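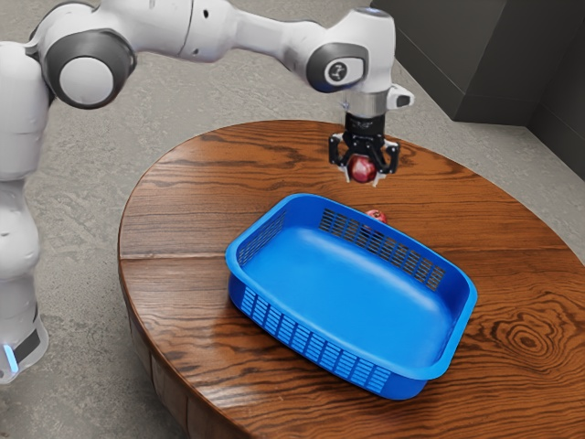
Vutholm Freestanding Netball Post

Supplied by Grandska Sports Equipment
Price: £569 per pair, excluding VAT
Availability: made to order

The Vutholm is a wheeled, freestanding netball post for schools, leisure centres and clubs. It is intended for indoor halls and outdoor courts where ground sockets are not fitted or cannot be used. Posts are sold in pairs and may be used for training and for club matches, subject to the rules of the competition concerned.

Construction

The upright is powder-coated steel tube and is joined to the base by a single bolted collar. The base holds 40 kg of removable weights, which are included in the price. Two rubber-tyred wheels at the rear allow one adult to move the post when it is tilted. The wheels are clear of the floor when the post is standing.

The ring is solid steel and is supplied with a white net. Ring height is adjustable to three settings, for junior, intermediate and senior play. The setting is held by a locking pin, and the pin is attached to the upright by a short chain.

Padding

Each post is supplied with a foam sleeve 50 mm thick, closed by a full-length hook and loop strip. Sleeves are available in navy, red, green or black. Club names and badges can be printed on the sleeve at additional cost. Artwork should be sent with the order, as sleeves cannot be printed after despatch. 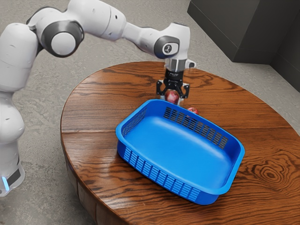

Accessories

Dullero Transport Trolley. Carries both posts of a pair through a standard single doorway. Weights must be removed before loading.

Kong Replacement Net. White, with ten fixing loops. Sold singly or in packs of four.

Spare locking pin and chain. Fits all Vutholm posts, including those with the earlier square collar.

Delivery and assembly

Delivery is made to a ground-floor entrance on mainland Britain within 40 working days of the order being confirmed. Customers in Northern Ireland, the Channel Islands and the Isle of Man should request a carriage quotation. A signature is required.

Assembly requires two adults and the spanner provided. Written instructions are packed with the ring. The collar bolt should be checked at the start of each season and after any period of storage.

Use and care

Posts must stand on a level surface with all weights in place. Players must not hang from the ring. Posts left outdoors should be laid flat in high winds, and sleeves should be taken off and dried before they are stored.

Orders from schools and local authorities

Official purchase orders are accepted from state schools, colleges and local authorities. Other customers are asked to pay in full when ordering. Orders for the autumn term should reach Grandska by the end of June. Written quotations are available on request and should state the sleeve colour and the delivery address.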